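Arkia Teleoperation Kit > Setup Guide > Simulation

Section 4. Recording a demonstration by remote control

In this section you move the robot yourself in the simulated room, and Arkia saves the motion as a demonstration. Please finish Section 3 before you begin.

1. Start the Horine viewer and load your room.
2. Hold both hand controllers still and press Connect.
3. Choose a camera view. The room can look strongly tilted — this is normal and does not change the control directions.
4. Move each arm a little before you go near any object.

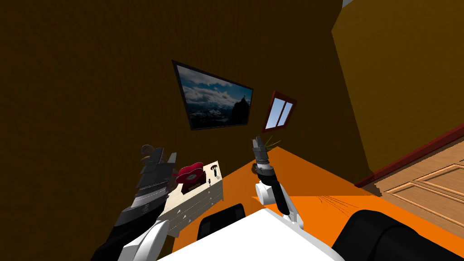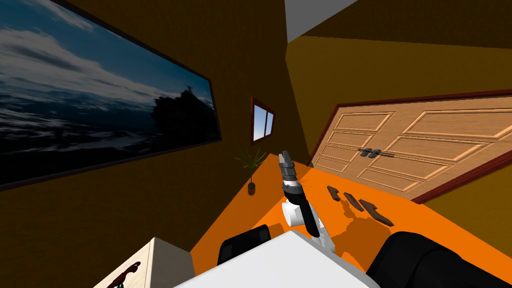
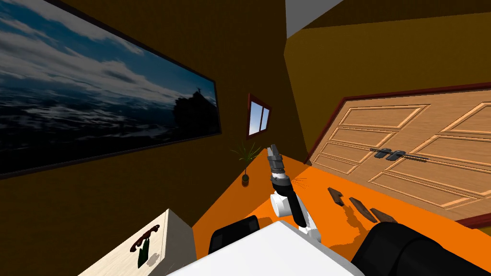 Two-finger gripper, fingers spread wide:

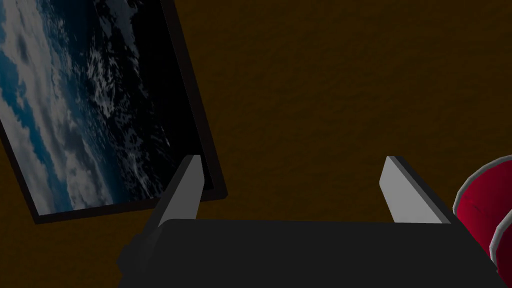

5. Press Record, do the task at a slow and even speed, then press Stop.
6. Give the demonstration a name. Names can have up to 111 characters.
7. Repeat until you have at least 9 good demonstrations.

Note: One demonstration can hold 1000 steps. If your task is longer, divide it in two parts.

Caution: Do not pull the controller quickly when the arm is close to a wall. The arm will try to follow you, and the recording may become useless.

Caution: Disconnect the real robot before you practice in simulation.

Related
Section 3. Pairing the hand controllers
Section 5. Sending demonstrations to Cuervo
Teaching by hand with the Pleltden arm

Contact support | Back to top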